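Hello, and welcome to the pile. This repo holds 774 recipe cards I've typed up from old boxes, tins and the backs of envelopes, plus a few small scripts that turn them into something you can search. I've called it **Gutell**, after the village where the first box turned up, and I've given up trying to think of a better name.

## What's in the folder

- `cards/` – one plain text file per recipe, title on the first line
- `boxes.csv` – which box each card came from
- `units.csv` – my table of old measures and what I think they mean
- `unreadable/` – 59 cards I couldn't make out at all, kept as scans in case you fancy a go

The cards come from three boxes. Brorkholm is the biggest and the tidiest (lots of cakes, lots of rye, somebody there really loved cardamom). Inach is mostly preserves and pickles. Moulin is the messy one, full of crossings-out and second thoughts, and it's my favourite by miles!

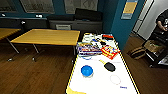
The measures are where I've spent most of my evenings. Half the people who wrote these cards never went near a set of scales, so you get "a cup", "a good cup", "the small cup" and, on one Moulin card, "the cup, but not full". I've left all of that exactly as written in `cards/` and put my guesses in `units.csv`, where you can argue with them. Bowls are even worse. A card that says "a bowl of flour" could mean something the size of the round blue one on that white table or it could mean a thing you'd bath a baby in, and the only way I've found to decide is to look at how many eggs go in with it. Three eggs and I'm thinking small. Nine eggs and I clear the worktop.

## How a card looks

Every file follows the same order, though plenty of them have gaps:

1. Title
2. Box
3. Ingredients, one per line
4. Method, all in one lump
5. Notes in the margin, if there were any

I've kept the spelling as I found it. If a card says "tresed cake" (one does, and I still don't know), that's what you'll get. Anything I've added myself sits in square brackets, mostly words like [smudged] or [oven heat missing].

## Using it

The search script wants Python and nothing else:

```
python find.py "plum"
python find.py "plum" --box inach
```

It's slow and a bit daft about plurals, so try both "plum" and "plums". There's also `scale.py`, which halves or doubles a recipe. It copes well with grams and badly with "a knob of butter", which it leaves alone and prints with a question mark next to it.

## Things to watch out for

Please don't treat the preserves as safe just because they're old. I've typed them up as a record, and some of the Inach ones use far less vinegar or sugar than I'd be happy with. Check a modern recipe before you put anything in a jar and leave it on a shelf.

Oven heats are a mess too. 80 of the cards give a number with no unit, and I haven't tried to fix those. "Moderate" appears all over the place and I usually go for 180°C, which has worked out fine for me apart from one very flat sponge.

## Still to do

- Finish the margin notes for Moulin
- Go back over 60 cards from Brorkholm that I typed when I had a cold
- Sort out duplicates (the same ginger biscuit keeps coming round with a different name)

## Licence and corrections

My typing and the scripts are free to use for anything you like. If you spot a mistake, open an issue with the card's title and box and I'll have a look, usually with a cup of tea and the magnifying glass. Next big update should be in May, once I've got through the rest of the ginger biscuits.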